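Molded trays for small boards – worth it?
Workshop & Storage, 13 replies

kerkia
1 May 2019
Hello everyone! I've been sorting circuit boards out of shoeboxes for longer than I care to admit, and I finally want a proper home for the ones I'm still working on. I keep going back and forth between the molded trays with pockets and plain flat bins. What do you all use?

netenura
Molded, every time. I got mine from Plastito in September and I'm still fond of them. The raised walls keep the little parts from wandering, and the slots are handy for narrow pieces. Mine sits on ribbed aluminum, so crumbs of solder drop into the grooves (easy to brush out later, I promise).

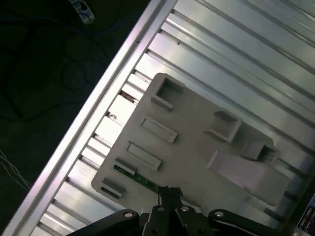
bhat80
Re: Molded trays
Lovely tray, but I have to disagree a little. Your green strip is lying across it, and that's just what happened to me – the pockets never matched the boards I had, so everything ended up on top. I went back to flat bins with foam and I've been much happier.

netenura
Fair enough! I do like a strip out where I can get at it, though, and the square pockets are good for screws.

kerkia
Thank you both, this is so helpful. Does the light gray show dirt?

bhat80
Mine did, terribly. Warm water and dish soap, and let it dry overnight.

netenura
Never bothered me. I'd buy one, try it for a month, and see how you get on before ordering 4.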